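The Long Apprenticeship of a Documentary Maker

Birutė Toom did not set out to make films. She spent two years cataloging tape for the regional broadcaster Hallalon, where her duties were to log, label and shelve interviews that few people had requested since they first aired. The work taught her how people speak when they believe the important part of the conversation is over.

Her first feature, Varby, grew out of that archive. It follows a ferry town through its last season of regular service and draws on 28 hours of recorded testimony. The Prosser Fund supported the project with a grant of $3000, and the film opened in July to an audience of 600 at the Girkus, a former grain exchange that now operates as a cinema.

Ms. Toom continues to edit her own work, usually before seven in the morning. She keeps a paper index of every interview and does not begin cutting until the index is complete. "A person will tell you where the story starts," she says. "It is often well into the second reel."

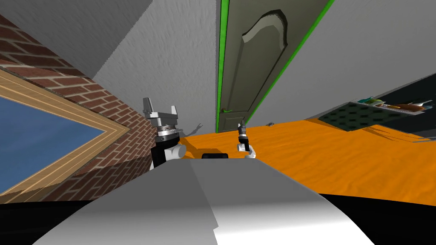
Rendered interior with brick wall and window.

Her next film concerns the town's schoolteachers. Interviews are under way, and the Prosser Fund has confirmed its support through the end of production. A selection of the Varby recordings will be returned to the Hallalon archive, cataloged under the system she helped to write.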